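# About Onent

Onent develops manipulation policies for household and light commercial objects. We started as a contract engineering group inside Pintér, building end effectors for packaging lines, and became a separate company when the work shifted from hardware to learning. The office and the lab share one floor. We now have 22 employees, most of them in research engineering, and we publish the parts of our method that customers do not pay us to keep private.

## What we work on

Our subject is contact timing in pick-and-place. Most learned policies are good at deciding where to go and poor at deciding when to close. A gripper that closes early pushes the object away. One that closes late has already pressed into it, and the error shows up downstream as a tilted grasp or a dropped item. In our early baselines, timing errors made up a larger share of failed picks than position errors did, and adding more demonstrations of the same kind did little to change the ratio.

The method we use is called staged closure. Each demonstration is divided into approach, pre-contact, closure and withdrawal. The boundaries are assigned from jaw opening and tool velocity, then checked by a person. The policy is trained to predict both the next motion and the time remaining to the next boundary. At run time the second output acts as a gate: the jaws do not begin to close until predicted time to contact falls under a threshold. The threshold is set per gripper and is not tuned per object.

## How demonstrations are recorded

Demonstrations are collected with hand-held grippers. The operator holds the tool, performs the task at normal speed, and the wrist view is recorded together with jaw opening and pose. The fingers have the same geometry as those on the arm, so a recorded jaw opening can be replayed without conversion. Episodes are two to 15 seconds long after trimming.
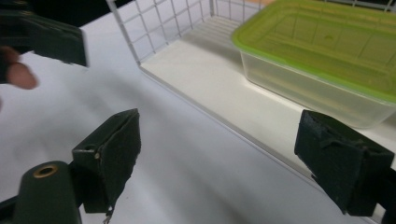
Pre-contact is the stage we label most carefully. The jaws are open, the target is in view, and small differences in approach direction decide whether the closure will succeed. Clear-walled food containers are a standard test item for us at this stage. With a lime green lid over a translucent body, the lid gives the policy a strong edge to follow while the sides give it very little, and a model that tracks color alone will aim too high. A wire basket adds a second difficulty: white wire over a white table offers weak contrast, and the floor of the basket is raised slightly above the tabletop, so a height estimate taken from the table is wrong for anything standing in the basket. We keep both conditions in the training set and report them separately.

## Results

Our current reference model was trained on almost 200 demonstrations per task. Compared with the same network trained without the time output, it makes fewer early closures on every container task in our internal set. The gain is largest on transparent and lightweight items. On heavy, opaque items the two models perform about the same.

Known limits:

- Deformable packaging is not handled well. Stage boundaries are hard to define when the object moves before the jaws have loaded it.
- The gate adds a short delay to each pick. For high-rate sorting this cost is often not acceptable.
- Labels made on one finger geometry do not carry over to another without retraining the time output.

## Software and partners

Vimosell is our labeling tool. It proposes stage boundaries, shows the wrist view beside the jaw trace, and stores every correction with the name of the reviewer. It is available to research partners under license. Gometura runs our method in a kitchen supply warehouse and sends back failed picks for relabeling. Pintér still machines our finger mounts.

## People

Martim Bettencourt leads research. He wrote the first version of the staged closure code while working on gripper calibration at Pintér, and he still reviews all changes to the boundary rules. Engineering is divided into a data group, a policy group and a hardware group. New staff in all three spend their first weeks recording and labeling demonstrations.

We take interns each September. Applicants should send a short description of a measurement they made and how they estimated its error.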